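Kurkance Translucent Butterflies, loose, mixed sizes

Sold by Ustcombe Display Supply

Pack of 8, two sizes in every pack. White to very pale blue wings, light green body. For window displays, table settings, gift toppers, kids rooms, whatever. No clips or wires on this version (see the Lidadach line if you need clips).

In stock: 73 packs
Ships: Thursday if ordered before noon

Wings are see-through enough to pick up whatever is behind them. On white they go soft and cool, on a dark shelf they stand out a lot more. Order a single pack first if you're matching a color scheme. 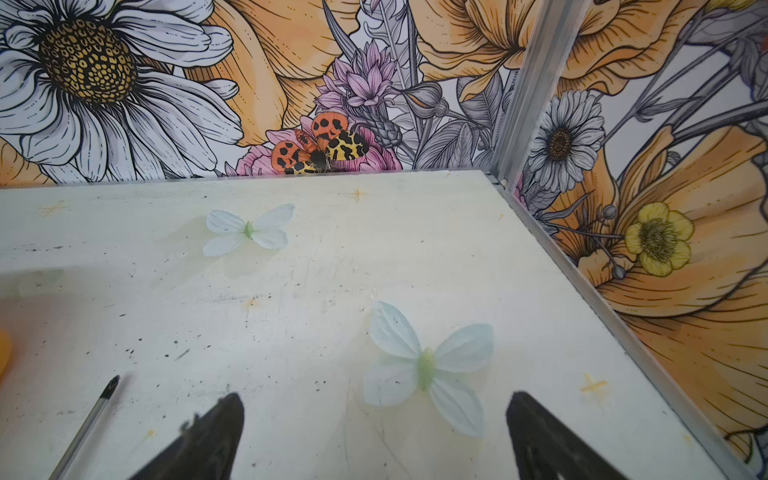 Size is the thing we get asked most. The packs are mixed on purpose, a row of identical ones looks stiff. Four rounded wings on the bigger butterfly, faint veins in them, and the smaller one is the same style so they sit together fine. Both lie flat on a tabletop, so no stand needed for place settings or a tray. For walls use a tiny dot of removable putty under the body, not the wings.

Care: dust with a soft dry brush. No window cleaner, no hot glue straight on the wing, it will warp. If a wing arrives bent, leave it under a book overnight and it should come back. If it doesnt, email us and we'll swap the pack.

Color notes: batches vary a bit. April batch is a touch bluer than the last one. Need them all to match? Put "same batch" in the order notes and Junpei will pull them together.

Bulk: cartons of 220 packs, to order only, usually 2 weeks. Carton price by email, ask for Zakhar Lytvynenko. No mixed cartons with other Kurkance items, sorry.

Not a toy for under 3s. Indoor use only, sun will yelow the wings over a summer.

Returns: unopened packs, 30 days. Opened packs only if somthing is wrong with them.

Goes with: Hashemi paper leaves (green), Lidadach clip butterflies, Kurkance dragonflies (back in stock soon)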